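The Long Way Round to a Good Loaf

My grandmother kept her rye starter in a jar on the shelf above the boiler, and when she went away to her sister's she would leave written instructions for its care that ran to both sides of the paper. There was less about the cat. I thought of that jar a good deal this spring, on the slow bus up to Fikelden, where I had been promised the best dark bread for miles and a seat by the oven if I didn't mind getting up early.

I did mind, a bit, but I went. The bakery is called Zundari and it stands at the bottom of the hill where the road bends towards the river, and at 4 in the morning it is the only lit window in the village. Lenka Sokol had the door open before I'd crossed the road. She is a tall woman with flour in her eyebrows, and she gave me an apron, a cup of tea the colour of a saddle and a bowl of something grey and bubbling to smell, in that order.

"Well?" she said.

I said apples, and then, after another go, perhaps a wet cellar. She seemed pleased with the cellar.

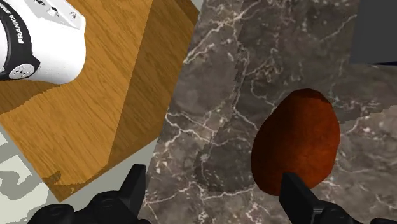 The starter came to her from an aunt in Kevden, who had it from the woman next door, and beyond that the family stops agreeing. Lenka feeds it twice a day with wholemeal rye and water from the tap, and she doesn't weigh either of them (I did ask, and got a look). In cold weather it sits near the oven, and in May, when the mornings soften, it moves to the back windowsill and has to be watched, as a warm starter will go racing ahead of you and turn the whole batch sharp.

The rye itself is grown down in the valley and ground at Dinsa, the old mill on the other side of the bridge, which still does small orders for anyone willing to carry their own sacks. I walked over there on the Wednesday afternoon, partly to see the stones and partly to work off the bread. It's a lovely walk, all hawthorn and wet grass, and I managed to make it last most of the afternoon by taking the wrong side of the stream and having to come back for the footbridge. The flour that comes out of Dinsa is coarse and a little bit oily between the fingers, and it smells like a hayloft. Lenka says she can tell a wet summer from a dry one by how it drinks up the water, and having watched her stand over the trough, adding a splash and frowning and adding another, I'm quite ready to believe it.

What surprised me most was how little kneading there is. I had come ready for hard work, sleeves up and everything, and found that rye dough wants to be stirred, patted and then left entirely alone. It has none of the stretch of a white dough. It's more like a stiff porridge, and you shape it with wet hands and a certain amount of nerve. My first one slumped sideways off the board. Lenka scooped it up without a word, dropped it into a tin and gave me another lump to try, and that one came out rather better, though I wouldn't have wanted it put in the window!

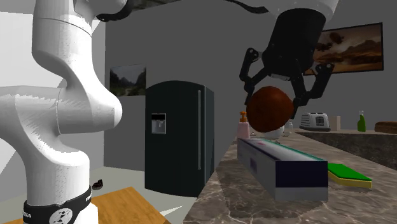

Then comes the waiting, and I think the waiting is really what people are buying when they buy a loaf like this. The dough stands for 5 hours, sometimes longer. People drift in through the back for coffee, the radio goes on, somebody's dog is let out and let in again. By the time the loaves are ready for the oven you have forgotten you were ever in a hurry, and then there is still the baking, and after that (this is the cruel part) a whole day of cooling before anyone is allowed near them with a knife. Cut a rye loaf hot and the middle will be gummy, and Lenka will know.

Her oldest customer is 82 and takes the same small loaf every week, sliced thin, which he eats with butter and raw onion. I tried it his way on my last evening and have been eating it so ever since, to the sorrow of my household. It's also very good with cold salted butter and a spoonful of plum jam, or toasted on the fourth or fifth day, when it has darkened a little in flavour and the crust needs a proper bread knife.

I brought home two loaves and a jam jar of the Kevden starter, wrapped in a jumper and held on my lap the whole way. It's on the shelf above our boiler now. We're off to the coast next month, and I've already begun writing out the instructions for my neighbour, who has kindly said she'll feed it, and who doesn't yet know about the second page.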